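Participants wanted: hand-held gripper comparison, Ellia test rooms

Posted Jan 19, 2026

Istum is looking for adults to help compare hand-held grippers in furnished rooms. We have 4 finger designs to try on the same body, and we want to know which one people can use for a full session without getting tired or dropping things. No experience with robots is needed.

What you will do

You hold the gripper in one hand and use it to pick up, move and put down household items: cushions, small bottles, boxes, folded cloth. A camera on the tool records each attempt. Between sets you change to the next pair of fingers (we show you how) and fill in a one-page form on grip, weight and how well you could see what you were doing.

A session lasts three hours with two breaks. Most people come for two sessions. The order of the fingers is different for each person, so please don't compare notes with others until you are done.

Who can take part

– You are 18 or older.
– You can stand and walk for most of an hour.
– You have no current wrist, elbow or shoulder injury.
– Left-handed people are very welcome. We had too few in October.

The October round used the older Stevano body and gave us 2,395 usable pick attempts. Another 473 had to be thrown out, mostly for camera settings – this has been fixed. 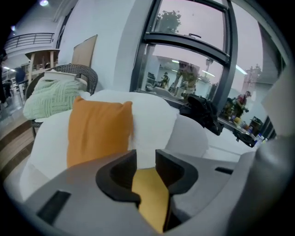
View from the tool camera, with the black jaws in front of the sofa and cushions.

Pay and privacy

You are paid by the hour, breaks included, at the end of each session. Travel within the city is refunded with a receipt. Recordings may include your hands, your voice and anyone else in the room. They are stored by Istum and shared only with Paulík, who make the fingers. You can ask us to delete yours at any time before the results are written up.

How to apply

Write to Rosaire Hawthorne at the Istum front desk, Room 534, or use the contact form on this site. Tell us which hand you use and whether you prefer mornings or afternoons.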